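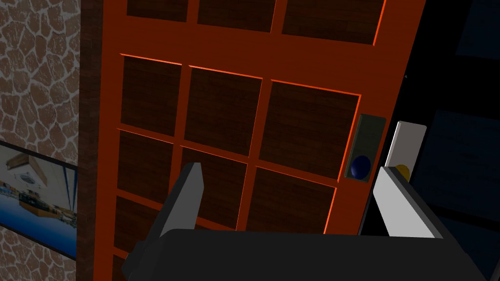
A reader of the first edition objected that duct sizing should come before filter selection, as the filter is bought last. The order has been kept. The resistance of the filter enters every later calculation, and a duct system sized without it will have to be sized again.

# Chapter 5: Filters and Pressure Loss

## 5.1 Scope

This chapter deals with dry panel and bag filters fitted on the suction side of a ventilation plant. Wet scrubbers and electrostatic units are left out. The reader should be able to use a fan curve and convert between static and total pressure.

## 5.2 Terms

**Initial resistance** is the pressure loss across a clean filter at its rated air flow, in pascals.

**Final resistance** is the loss at which the filter must be changed. It is set by the designer within the limit given by the maker.

**Face velocity** is the air flow divided by the gross area of the filter bank.

## 5.3 Working example

The Mosby plant supplies filtered air to a packing hall. Its bag filters, type Venter, have an initial resistance of 86 Pa and are changed at 310 Pa. The fan must deliver the design flow at the higher figure. With clean filters the flow will be above design unless a damper or speed control is fitted.

The Ultari plant uses the same bags behind a coarse panel filter. The panel is changed up to 8 times a year. Its resistance is added to that of the bags, and both final values are used when the fan is chosen.

Leakage past the holding frame is treated in section 5.4. Gaskets should be checked at each change, and the gauge tappings cleared before a reading is taken.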